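4.2 Choice of the table for the reading corner

In our project we studied how students use the common room of the Clodden building. We gave a short questionnaire in September and received 29 answers. Most students wrote that they want a quiet place for reading, but the room has only high tables and the light is weak after 3 p.m.
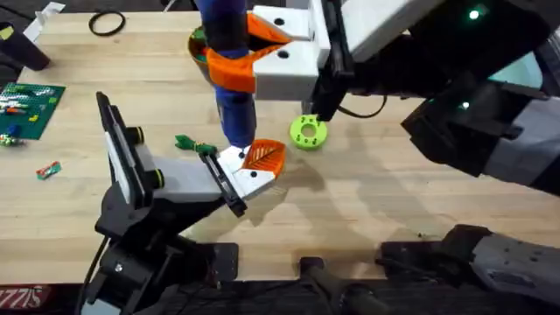

Figure 2. Light wooden tabletop with narrow planks.

We compared two positions for the reading corner, near the window and near the Korero shelf. The window was preferred by 14 students. The other answers were divided, and for this reason we decided to test both positions during one month.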